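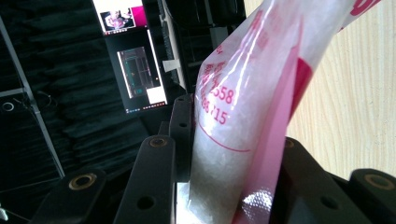
I have been going back and forth between two hand-held grippers for a while now, and I finally sat down and compared them properly. One is the Canitz, which I've had since last November. The other is the Sawatzky, which I bought secondhand from a seller in Sornport. Both are the kind you hold in your hand, with a camera mounted so it looks down at the jaws. Most of what I read about grippers is written by people picking up wooden blocks, and blocks are easy. I wanted something that changes shape when you squeeze it, so a lot of my testing was done with a clear bag of white granules, the one with 558 printed on it in red. It's shiny, it creases, and the grains move out of the way when the links close. If a gripper is going to do something odd, it will do it with a bag like that.

Some background on how I ran things. Each gripper got 39 lifts with the bag and the same again with a box of screws and a folded dish towel. A lift counted if the object came up, stayed up while I moved it over to the other side of the table, and went down without me having to fix my grip. I wrote the results in a notebook. I did all of it over 2 evenings, which was probably a mistake, because my hand was tired by the end of the first one and I had to redo the last part of the towel set.

The Canitz is the heavier of the two. The links ride on brass bushings and there's very little side play in them. I can push on a fingertip with my thumb and it barely moves. The trigger is stiff, though. For the first ten minutes I don't notice it, and after that I notice it a lot. With the box of screws it never slipped. With the bag it dropped 3, all of them when I grabbed too close to the top, where there was more loose plastic than filling.

The Sawatzky is lighter and has a much nicer trigger, and I would pick it for a long session if that were the only thing that mattered. The trouble is the pivots. They're plain holes with screws through them, and they have opened up with use. Mine was used before I got it, so maybe a new one is better. On the bag it dropped 17. What usually happened is that one side closed a little ahead of the other and the bag turned in the jaws, and then the weight shifted and it slid out. On the dish towel it did fine, about the same as the Canitz, and with a towel you don't really care if the fingers are even.

I tried putting thin rubber on the Sawatzky fingertips and that helped with the box. It didn't do much for the bag. I also tried shimming the pivots with strips cut from a soda can. This worked for one evening and then the strips walked out of the holes and I found one on the floor.

On the camera side, I used the same one on both so that wouldn't be a difference. It goes into the Ridis controller, which handles the recording and the trigger position. Ridis has been reliable for me except for one annoying thing: if you unplug the camera while the preview window is open, it keeps showing the last image and doesn't tell you anything is wrong. I lost a set of lifts that way when I swapped grippers. Now I close the preview first, swap, and open it again.

Glare was the other problem. Shiny plastic under a desk lamp gives you white patches right where you want to see the contact. I moved the lamp farther back and turned the exposure down two steps. That got rid of most of it, but the black links went so dark that I couldn't make out their edges, so I came back up one step and left it there.

For now the Canitz stays on the table. I've ordered a lighter return spring for the trigger, and if that takes some of the stiffness out I'll be happy with it. For the Sawatzky I want to drill out the pivots and press in real bushings. The links look thick enough to take them. I need to borrow a reamer first, and I have to find out what size the screws are, since the seller didn't include any paperwork and the heads are a size I don't have a driver for.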